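Prurura Student Robotics Guide > Single-Arm Tasks > 4. Door-opening task
Reading time: 2 min

4.1 Purpose

Teams use this procedure to set up the microwave door task before a scored run at the Koditz round in September. Read Section 3 (arm enable and e-stop check) first. The Timova control program must be installed on the team laptop.

4.2 Set-up

1. Place the microwave on the bench with its back towards the wall. Leave it unplugged.
2. Fit both gripper fingers and check them for play. Tighten if needed.
3. Load the profile DOOR_2 and set the travel speed to 13 per cent.
4. Jog the arm to the standby position, clear of the door swing.
5. Enable recording on all cameras – the judges do not accept a run with a missing view.

CAUTION: Keep hands outside the marked zone while the arm is enabled. The operator holds the e-stop for the whole run.
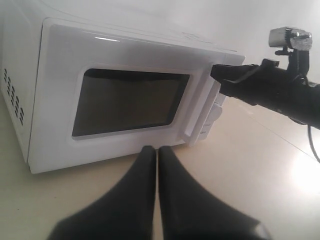
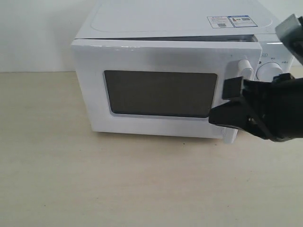
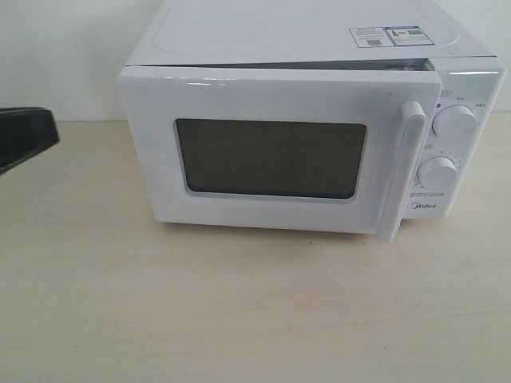 Figures 4-1 to 4-3. Microwave door task, three views.

4.3 Running the task

6. Start the program and confirm that the status line reads READY.
7. Approach the right-hand edge of the door at bench-parallel height. Do not approach from above.
8. Close the fingers until the force reading levels off, then pull along the arc stored in the profile. The default arc radius is 174 mm. Measure your own door and edit the value if it differs.
9. Release, retract and return to standby.

NOTE: If the whole appliance slides during the pull, stop the program and reduce the force limit by one step. Adhesive pads under the feet are permitted. Clamps are not.

Each team has 4 attempts. An attempt ends when the arm returns to standby or the e-stop is pressed. Log files are saved under the team name, e.g. Hettiarachchi_01, and must be copied off the laptop before the next team connects.

For fault codes see Section 6.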